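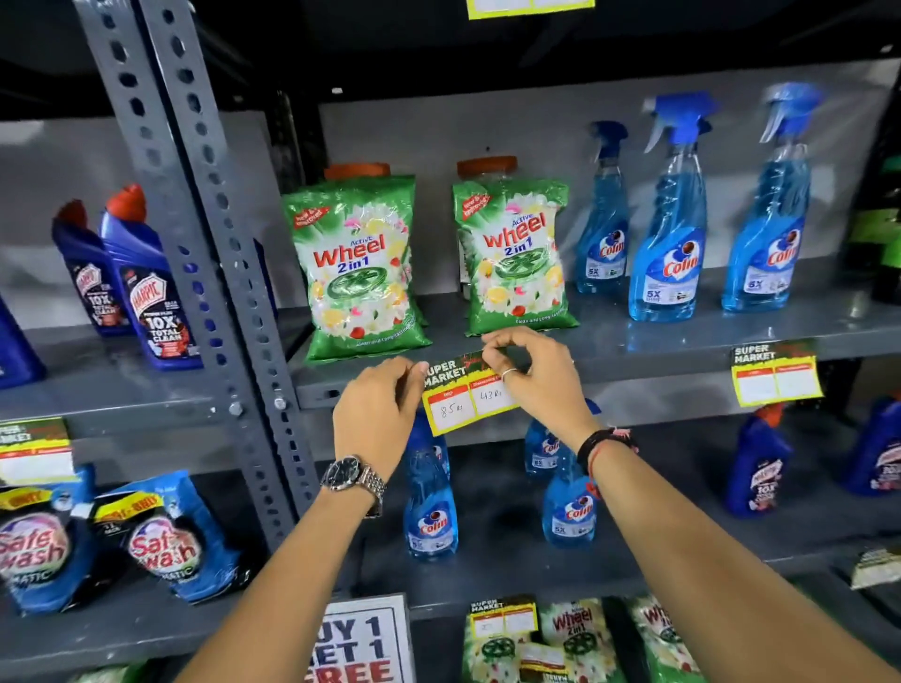 Plirum works on one narrow part of robotics: how a machine can learn a job from watching a person's hands do it, and how it can tell when the job is done. We began with shops, because shops are full of small tasks that everyone assumes are easy. Putting a price tag on a shelf is a favourite of ours. The left hand holds one end, the right thumb and fingers pinch the top edge near the other, and the whole thing gets pressed against the front lip of the shelf, with packets of washing powder standing just above and spray bottles off to the side. A person does it while thinking about lunch. Our first robot did it while thinking about nothing else, and put the tag on the floor.

Who we are

We are a small research company in Barnholm, above a shop that sells curtain rails. The company was started by Anju Tomar and Eamon Ó Súilleabháin, who had shared an office at a much larger firm and had spent most of their time there arguing about gloves. Anju thought you could teach a robot with a person's bare hands and a good view of them. Eamon thought you needed a glove full of sensors. They left together to settle it, and the company is what happened when the argument needed a lease.

Anju was right, mostly. Eamon would like the "mostly" kept in. Sensor gloves gave us cleaner numbers about finger positions, but people wearing them worked like people wearing gloves. They slowed down, they stopped using their fingertips, and they picked up card by the middle. We were collecting very accurate records of an unnatural way to behave. The gloves are in a drawer and are brought out for visitors.

What we do

The method is called Zosau. The name comes from an early folder on Eamon's computer and has no meaning that anyone will own up to.

Most systems that learn from people try to copy the path of the hand. Record where the wrist went, where the fingers went, and have the machine follow along. This works well if the shelf, the tag and the bottles are always in the same place, and shelves are restocked by human beings, so they are not.

Zosau throws most of the path away. It looks for the moments when contact changes: a finger touches the tag, the tag touches the shelf, one hand lets go before the other. Between those moments the robot may travel however it likes, provided it arrives with the right things touching the right other things. We call these moments joints, which confuses everybody else in robotics, where the word was already taken. We have been asked to change it. We have a meeting about it every October.

The second half of the method is the part we are fonder of. The two hands are learned separately and then introduced to each other. In a job like tagging, one hand is usually steadying while the other is doing, and they swap roles more often than people think they do. Iulian Dumitrescu noticed this while going through recordings one evening, and went home and watched himself butter toast. He has not enjoyed toast since, but his chapter on role swapping is the best thing we have written.

How well it works

In our last round of trials we gave the robot 39 recordings of tags being fitted, made by several people at their own speed, and then asked it to fit tags on a shelf laid out differently from any it had learned from. The copying method we used for comparison managed 4 out of 20. Zosau managed every one of the 20 except 2.

We would love to stop the paragraph there. The two failures were both tags put on upside down, very neatly. The robot had all its contacts right and had no idea that writing has a top. Fiachra Flanagan, who runs the trials, marked them as failures over some protest from the rest of the room. She was correct to, since a customer reading a price upside down is unlikely to admire how straight it is.

There are other limits. The shelf in the trials had a firm metal edge, and we have not shown that the method carries over to the bendy plastic strips many shops use. Packets that slump forward over the lip still cause trouble. The robot is also slow. We do not publish how slow on this page, but it is in the paper, in a table, near the back.

How we work

Our recordings are made by people doing ordinary jobs in their ordinary way. We ask them to keep their sleeves, watches, rings and habits. Earlier on we asked everyone to take their jewellery off, and ended up with a system that was baffled by the first wristwatch it met. Now variety is the rule. Left-handers are especially welcome, and are paid the same as everyone else, which one of them told us was a pleasant change from scissors.

Nobody who records for us is scored on speed. If somebody drops a tag, picks it up and tries again, we keep it. Some of the most useful material we have is of people putting things right, because a robot that has only ever seen success has no notion of what to do on an average morning.

Every recording is checked by a second person before it is used for training. That person marks the contact changes by hand, without seeing what the software made of them. Where the two disagree, we look again. It is dull work and we take turns at it, founders included. Úna Nic Giolla keeps the rota and cannot be bribed, though the attempts have improved the quality of biscuits in the building.

Where we are going

Shelves are a good teacher but we do not want to spend our lives in front of them. The next project, Zoëga, takes the same method to jobs where the material itself gives way: folding a paper bag shut, fitting a lid that has to be squeezed, putting a cover on a cushion. The cushion cover is currently winning.

We are also working on the upside-down problem. The obvious answer is to teach the robot to read. The cheaper answer is to have it notice which way up the neighbouring tags are and do the same, and so far this has gone well, apart from a wet afternoon when Fiachra turned the neighbouring tags over to see what would happen. It did the same.

Working with us

We take on a few research partners each year, mostly university groups and shop-fitting firms with a task they are tired of. It helps if you can describe the task in a sentence and let us watch someone do it who is good at it. It helps less if you have already promised your board a date.

Students who want to visit should write to Úna and say what they are working on. The door is beside the curtain shop, painted green, and the bell does not work. Knock hard. Anju is usually nearest and Eamon will pretend he did not hear.

Page last updated January 16, 2019.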